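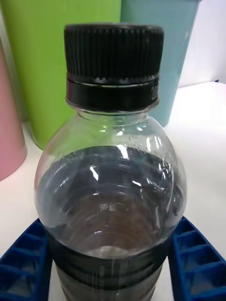
ok so our shop finally has an equipment budget for next year and I'm the one who has to fill in the spreadsheet. Going to think out loud in a thread, feel free to yell at me. **1/**

---

Background for new folks: we're a small packing shop in Andcombe. Gift boxes, sample kits, that kind of thing. Bottles go in, cups go in, lid goes on. We've got one arm doing pick work and the question is whether we buy a second one or spend the money making the first one better. **2/**

---

My gut said second arm!! Two is more fun than one. Then I added up everything that isn't the arm – stand, cabling, spare gripper, somebody's time to set it up – and my gut got a lot quieter. **3/**

---

Let's talk fingers, the part I completely forgot to budget for last year. We like the soft lattice kind, the blue ones with all the little open cells. They're a wear item. Treat them like printer ink and give them their own line. **4/**

---

Stodix wants $106 for a pair. Clernano has a pair for $249, but that comes with the mounting plates and a longer warranty. I've gone back and forth on this way more than the dollar amount deserves (my coffee went cold over it). **5/**

---

Current plan: 13 pairs of the cheap ones for the year. That's $1,378 before shipping. I'd love to hear from anybody who's bought the pricier kind and can tell me how long a pair lasts you. **6/**

---

Next up, the wrist camera. I wanted to skip the upgrade, I really did. But look at what we ask it to deal with. Clear plastic bottle, black ribbed cap, water inside throwing white glints all over, and the green and blue of whatever's standing behind it showing right through the shoulder. **7/**

---

Cardboard boxes? Easy, any camera will do. Clear bottles are where your money goes. If your product list has a lot of see-through stuff on it, please put the camera and the lighting in the budget BEFORE the second arm. **8/**

---

Lighting is the cheap bit, by the way. A couple of diffuser panels and a matte mat for the table. Ours is plain white right now and I want to try a gray one. Wrote in a small amount for that and moved on with my life. **9/**

---

Somebody asked why we test with bottles that still have water in them. It's the weight! An empty one tells you hardly anything about grip. Also the test items get their own line now: bottles, colored cups, a few odd shapes. It's grocery money but it adds up and I'm tired of paying for it out of the snack fund. **10/**

---

Software. Xu has a yearly plan and a monthly plan. Monthly costs more over a full year, but we shut down for most of February, so I'm doing the math on pausing it. Will report back. Ask your rep about pausing before you sign, it wasn't anywhere on the price page. **11/**

---

The line everyone leaves out is training time. I'm putting in 13 hours per person and charging it to the project, not to "general." If it sits in general it gets eaten, every single time. **12/**

---

So where I've landed as of 4 pm today:

- no second arm yet
- better camera
- lights and a gray mat
- fingers, lots of fingers
- training hours with a real number next to them

**13/**

---

The second arm goes on the following year's wish list, and I left a blank row for it so my boss sees it every time she opens the file. **14/**

---

Oh, and if you're in the same spot and want my spreadsheet, reply and I'll send you a blank copy. The formulas are ugly but they work. Still taking votes on Stodix vs Clernano until I put the order in! **15/15**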